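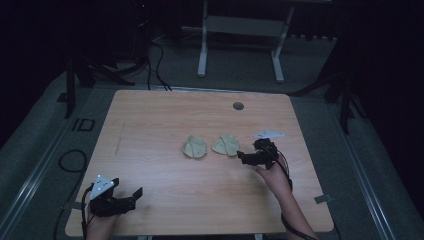
Light wooden tabletop with a pale, fine grain and slightly rounded corners.

Care of oiled and waxed wooden tables

Wood finishes at a glance

Before any cleaning or repair, establish what is on the surface. Put a drop of water on an inconspicuous part, such as the underside of the overhang, and leave it for 15 minutes. On lacquer the drop stays domed and wipes away without trace. On a sound oil finish it flattens a little but does not soak in. On worn oil or bare wood it leaves a dark spot, which dries out by itself.

Wax can be checked with a fingernail. If a light scrape raises a soft, greyish shaving, there is wax on top, whatever may be underneath. Wax has to come off before oil goes on. White spirit on a cotton rag will do it, with two or three changes of rag.

The rest of this page deals with oil and wax. Lacquered tops need only a damp cloth and cannot be patched by the methods below.

Daily cleaning

Use a well-wrung cloth and plain water. For grease, add a few drops of washing-up liquid to a bowl of warm water, wipe along the grain, then wipe again with clean water and dry at once. Avoid the green side of a sponge, cream cleaners and anything containing bleach or ammonia. Soda crystals darken oak and should be kept away from it altogether.

Crumbs and grit do more damage than spills. Brush or wipe them off before moving plates or a laptop across the top.

Water rings

White rings are moisture held in the wax or in the top of the finish. Lay a dry cotton cloth over the mark and pass a warm iron across it for a few seconds, no steam, lifting the cloth to check each time. Most fresh rings go in three or four passes. Older ones may need a little wax rubbed in with a fine pad afterwards.

Black rings are a different matter. They are usually iron staining in the wood itself, left by a wet tin or pan. Oxalic acid crystals will bleach them, but the treated area comes up lighter than its surroundings, so do the whole top or live with the ring. Wear gloves and eye protection, rinse thoroughly, and let the wood dry for two days before sanding.

Dents

A dent where the fibres are crushed but not cut can be steamed out. Wet the spot, wait a few minutes, cover with a damp cloth and apply the tip of a hot iron. Repeat until the surface is level. On veneered tops this is risky, as the heat can loosen the glue. Cuts and gouges will not respond and need filler.

Re-oiling

Once or twice a year is enough for a dining table. A desk can go longer. September is a convenient month: windows can still be left open and the heating is not yet drying the room.

Materials
Hardwax oil or pure tung oil
Abrasive paper, 180 and 240 grit
Lint-free rags
Cork sanding block

Sand lightly along the grain, finishing with the 240. Going finer closes the surface and the oil takes poorly. Ease the pressure near rounded corners and edges -- they wear through much faster than the flat. Vacuum, then wipe with a rag barely dampened with white spirit.

Apply the oil thinly, working in strips the full length of the table. Leave it for 15 minutes and wipe off everything that has not soaked in. Oil left standing goes tacky and has to be scraped. A second coat can follow the next day. Keep cups and hot dishes off the table for at least 7 days.

On pale woods, try the oil on the underside first. Ordinary oils turn maple, ash and birch noticeably yellow. A clear oil with a little white pigment holds the original colour better, though it can look chalky in open-pored wood if not wiped off well.

Safety: oily rags can heat up and catch fire on their own as they cure. Spread them flat outdoors to dry, or put them in a lidded metal tin filled with water. Do not leave them bunched up in a bin.

See also: Loose table joints; Removing candle wax; Chopping boards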